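Home | Open positions | For residents | Contact

Category: Jobs and Calls / Office and Front Desk

Front desk assistant, part time, at the Tarawneh guest house, Narkton

Posted 2022-02-15

We are looking for a person to help at the front desk of our guest house in Narkton. The work is four evenings a week, and the contract goes until the end of November. A longer contract is possible if both sides wish it.

The Tarawneh is a small house. Our guests are mostly people who come to Narkton for a course or for work, and many of them arrive late and tired. We need a person who stays calm and speaks in a friendly way also at the end of the evening.

What you will do

- Receive the guests, give out the keys and explain the breakfast hours.
- Answer the telephone and write the bookings in our system. We use Narkex, and we will teach it to you.
- Keep the lending drawer in order. Guests borrow adapters, umbrellas and irons, and each thing must be written in the book. Power cords go back coiled.
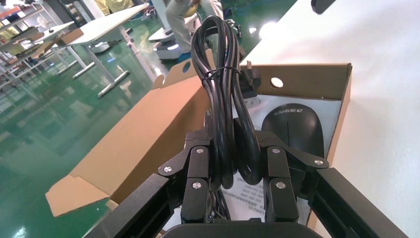 - Close the side door and hand over to the night person.

What we ask

You speak English well enough to help a guest on the telephone. A second language is welcome, but it is not a condition. Experience in a hotel is useful, and we will also read with interest the letters of people who worked in a shop or in a school office. Please note that there are stairs in the house and no elevator, and sometimes you carry luggage.

What we offer

The pay is 1000 a month before tax, and during the first month of training it is 700. You eat supper in the house on working evenings. The bus pass is paid by us.

How to apply

Send a short letter and your work history to the office, with the reference number 474. Please write in the letter from which day you can start. We answer every letter, but it can take us some weeks. Applications without the reference number are also read, only slower.

Recent calls

Kitchen help for weekends, Skulletti Café
Readers wanted for the Narkton town newsletter
Room cleaning, mornings, Tarawneh guest house
Evening course in bookkeeping, places still free

Previous | Next | Back to all positions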